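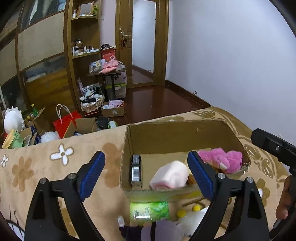
Finn Seidel의 지적은 이렇다. 백업 파일은 매일 쌓이는데 정작 복원을 해 본 적이 없으니, 그것이 백업인지 용량만 차지하는 압축 파일인지 알 수 없다는 것이다. 그는 공방 작업 기록을 올리는 사이트를 옮기다가 데이터베이스 덤프가 첫 테이블에서 끊겨 있는 것을 발견했다고 적었다. 이번 글은 그 메일에 대한 답을 겸한다.

2023년 3월 12일
글: Mattes Grube

집과 작업장의 살림 요령: 소규모 사이트 백업과 복원

대상은 집이나 공방에서 직접 관리하는 워드프레스 사이트다. 조리법 모음, 공구 관리 기록, 가족용 수리 일지처럼 방문자가 적고 관리자가 한 명인 경우를 기준으로 한다. 쇼핑몰처럼 주문 데이터가 수시로 들어오는 사이트에는 맞지 않는다.

무엇을 백업하는가

백업할 것은 데이터베이스와 파일이다. 글, 댓글, 설정값, 사용자 계정은 데이터베이스에 있고 업로드한 사진, 테마, 플러그인은 파일로 있다. 파일만 받아 두고 안심하는 경우가 많은데, 그 상태로 복원하면 글이 하나도 없는 사이트가 나온다. 반대로 데이터베이스만 복원하면 본문의 사진이 전부 깨진 링크로 남는다.

파일 쪽에서 반드시 챙길 것은 wp-content 폴더와 최상위의 wp-config.php다. 워드프레스 본체 파일은 같은 버전을 다시 내려받으면 되므로 매번 보관할 필요가 없다. 다만 버전 번호는 메모해 둔다. .htaccess를 직접 수정한 적이 있다면 그것도 포함한다.

캐시 폴더는 제외한다. wp-content/cache 아래에 있는 것은 모두 다시 만들어진다. 필자의 사이트에서는 이 폴더 하나를 뺀 것으로 압축 시간이 16분에서 7분으로 줄었다. 다른 백업 플러그인이 남긴 예전 압축 파일도 업로드 폴더 안에 숨어 있는 수가 있다. 백업 안에 백업이 들어가면 용량이 회차마다 불어난다.

예약 작업 설정

필자는 Cimis를 쓴다. 설정 화면에서 '예약'을 열고 데이터베이스와 파일의 주기를 따로 지정한다. 데이터베이스는 매일, 파일은 매주로 둔다. 글을 한 달에 한두 번 올리는 사이트라면 데이터베이스도 매주로 충분하다.

워드프레스의 기본 예약 기능(WP-Cron)은 누군가 사이트에 접속해야 실행된다. 밤새 방문자가 없으면 새벽으로 잡은 작업은 다음 날 첫 방문 때까지 밀린다. 호스팅 관리 화면에서 서버 cron을 쓸 수 있으면 다음과 같이 바꾼다.

1. wp-config.php에 define('DISABLE_WP_CRON', true); 를 추가한다. 위치는 편집 종료를 알리는 주석 행보다 앞이다.
2. 서버 cron에 wp-cron.php 호출을 등록한다. 간격은 15분이면 넉넉하다.
3. 다음 날 백업 로그의 시각을 확인한다.

1번만 하고 2번을 빠뜨리면 예약 작업이 전부 멈춘다. 예약 글도 발행되지 않는다. 오류 메시지는 뜨지 않는다.

보관 위치와 개수

같은 서버에만 둔 백업은 서버와 함께 사라진다. 계정이 정지되거나 디스크가 손상되면 원본과 사본을 동시에 잃는다. 최소한 사본 하나는 다른 장소로 보낸다. 집에 NAS가 있으면 SFTP로 내려받고, 없으면 외장 디스크에 수동으로 복사한다.

필자의 보관 규칙은 데이터베이스 11회분, 파일 전체 9회분이다. 초과분은 오래된 것부터 자동 삭제한다. 여기에 더해 대규모 업데이트 직전의 사본은 자동 삭제 대상이 아닌 폴더에 따로 둔다. 파일 이름에는 사이트 이름, 날짜, 워드프레스 버전을 넣는다. 'backup_final2' 같은 이름은 반년 뒤에 해독이 안 된다.

외장 디스크는 복사할 때만 연결한다. 늘 꽂아 두면 랜섬웨어가 PC와 디스크를 함께 암호화할 수 있다. 작업장에 두는 경우 톱밥과 쇳가루가 닿지 않는 서랍에 넣고, 라벨에는 내용과 마지막 복사일을 적는다.

백업 파일에는 사용자 이메일 주소와 암호 해시가 들어 있다. 웹에서 접근 가능한 폴더에 두지 않는다. 부득이하면 해당 폴더의 외부 접근을 막고, 로그아웃한 브라우저로 파일 주소를 입력해 실제로 차단되는지 확인한다.

복원 시험

복원 시험은 운영 중인 사이트에서 하지 않는다. PC에 로컬 서버 환경을 설치하거나, 호스팅에 하위 도메인을 하나 만들어 쓴다. 하위 도메인을 쓸 때는 검색 엔진 노출을 끄고 접속 암호를 건다.

순서는 다음과 같다.

1. 빈 데이터베이스를 만든다. 문자 집합은 원본과 같은 utf8mb4로 한다.
2. SQL 덤프를 가져온다. phpMyAdmin에서 용량 제한에 걸리면 명령행을 쓴다.
3. 같은 버전의 워드프레스 본체를 풀고 wp-content를 덮어쓴다.
4. wp-config.php의 데이터베이스 이름, 사용자, 암호를 시험 환경에 맞게 고친다.
5. 사이트 주소를 바꾼다. WP-CLI의 search-replace를 권한다.

5번에서 텍스트 편집기로 SQL 파일을 일괄 치환하면 안 된다. 워드프레스의 설정값 일부는 문자열 길이를 함께 기록하는 직렬화 형식으로 저장된다. 주소의 글자 수가 달라지면 길이가 어긋나고, 위젯과 테마 설정이 초기값으로 돌아간다. 실행 전에 --dry-run 옵션으로 변경될 항목을 먼저 본다.

시험 환경에서 메일이 나가지 않도록 해 둘 것. 문의 양식이나 알림 플러그인이 살아 있으면 실제 독자에게 발송된다.

확인은 첫 화면만으로 끝내지 않는다. 오래된 글 하나와 최근 글 하나를 열고, 사진이 많은 글을 열고, 관리자로 로그인해 글을 수정한 뒤 저장해 본다. 글 주소가 404로 뜨면 '설정 > 고유주소'에서 아무것도 바꾸지 않고 저장만 누른다. 한글 제목이 물음표로 나오면 1번의 문자 집합으로 돌아간다.

덤프가 온전한지 간단히 보는 방법도 있다. mysqldump로 만든 파일이라면 마지막 줄에 'Dump completed'가 적혀 있다. 이 줄이 없으면 도중에 끊겼을 가능성이 높다. 주석을 생략하는 옵션을 쓴 경우에는 이 방법이 통하지 않는다. Seidel의 파일은 PHP 실행 시간 제한에서 중단된 것이었고, 테이블을 나누어 내보내도록 바꾼 뒤 해결되었다.

호스팅 업체의 백업

Haberkorn처럼 업체가 자체 백업을 제공하는 경우에도 별도 사본은 필요하다. 계약 화면에서 보관 기간, 복원 단위, 복원 비용을 확인한다. 계정 전체 단위로만 복원되는 상품이라면 사이트 하나를 되돌리려다 나머지 사이트와 메일함까지 과거 상태로 돌아간다. 필자는 8월에 이것을 모르고 신청했다가 메일을 잃었다.

기록

작업 일지는 종이로도 남긴다. 백업 위치, 복원 시험 날짜, 사용한 PHP 버전을 한 장에 적어 공유기 옆 클립보드에 끼워 둔다. 암호는 적지 않고 암호 관리 프로그램의 항목 이름만 적는다. 복원 시험은 계절마다 한 번, PHP 버전을 올리기 전에는 별도로 한 번 더 한다.

댓글

Ute Mühlbauer
서버 cron으로 바꾸고 나서 백업 시각이 한 시간씩 어긋납니다. 서버 시간대 문제인가요?

Mattes Grube
서버 cron은 서버 시간대를, 워드프레스 예약 화면은 '설정 > 일반'의 시간대를 따릅니다. 둘을 비교해 보십시오. 도시 이름 대신 UTC 오프셋으로 지정했다면 서머타임이 반영되지 않습니다.

Rüdiger Meinecke
search-replace를 돌린 뒤에도 사진 몇 장이 옛 주소로 나옵니다. 페이지 빌더로 만든 페이지만 그렇습니다.

Mattes Grube
빌더가 JSON으로 저장하면 슬래시 앞에 역슬래시가 붙습니다. 그 형태의 주소로 한 번 더 치환하고, 빌더의 CSS 캐시를 다시 생성하면 됩니다.

Reinhold Vogler
종이 기록 찬성. 저는 테이블 접두어도 적어 둡니다. wp-config.php를 분실했을 때 덤프를 열어 찾느라 시간을 썼습니다.

문의: Flustholm 편집실, Ciltutthorpe | © 2023 Flustholm | 맨 위로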